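# Étagère grillagée sur plan de travail : comment éviter que les planches glissent ?

**Question posée le 19/02/2022, vue 2517 fois**

Bonjour,

J'ai une petite étagère Parau (cadre en treillis métallique noir, tablettes en bois clair) posée sur une table blanche contre le mur. Deux problèmes :

- la tablette intermédiaire avance quand je tire un bac vers moi ;
- le bac jaune de la tablette du bas est trop profond et dépasse devant.

Faut-il fixer les tablettes au treillis ou changer de bac ? Je ne veux pas percer le mur (location).

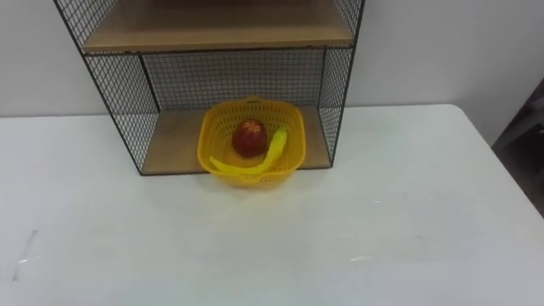 *Crédit photo : Desmond Castellanos*

La tablette du bas repose directement sur la table et ne bouge pas.

---

**Réponse 1 (acceptée)**

Ne vissez pas dans le chant d'un panneau de particules sans avant-trou, il éclate. Deux colliers nylon de 100 mm par côté suffisent : perçage de 4 mm à 15 mm du bord, passage du collier dans une maille, serrage modéré, coupe à ras sous la tablette. Contrôler l'équerrage avant le serrage final.

Pour le bac, mesurer la profondeur utile entre le treillis du fond et le chant avant, pas la cote hors tout du meuble. Chez moi : 213 mm. Un bac Sikora petit format passe, le modèle au-dessus déborde.

**Réponse 2**

Pastilles antidérapantes Donitier sous les tablettes. Posées en June, pardon, en juin, toujours en place. Dégraisser le métal avant.

**Réponse 3**

J'ai le même genre de meuble chez Flilen et je n'ai rien fixé du tout. Tournez le bac d'un quart de tour, s'il est rectangulaire ?

> *Commentaire :* à vérifier aussi en largeur, les montants mangent quelques millimètres.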